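Local > Makers and Shops > Interviews

Three Baskets and a Plant

Marjatta Pelkonen sorts parts for Keskinen, a repair supply shop in Drekthorpe, and she has strong opinions about baskets. "One color for each kind of job," she says. "If you have to read a label, you're slow."

She sticks to three: yellow, black mesh and blue, side by side. The mesh one goes in the middle. "I can find the middle with my eyes shut." 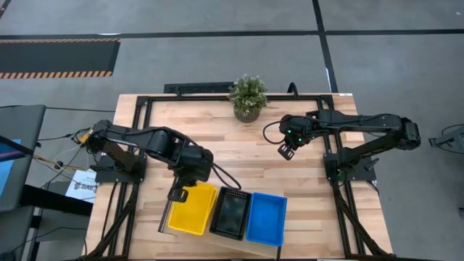
Page last changed in June, 4:40 p.m.

The light wood tabletop was her choice too. Small screws show up better on it, she says, than on the gray bench she used before, which cost the shop $168 secondhand. The baskets sit on a separate board so she can lift it out when she wipes down.

The potted plant at the back gets water when she remembers. "It's bushy enough. I leave it alone."

Her coworker Jhun Catacutan would like a fourth basket for returns. Roughly 93 orders came back last year. Pelkonen says a shelf will do.

14 comments | 93 shares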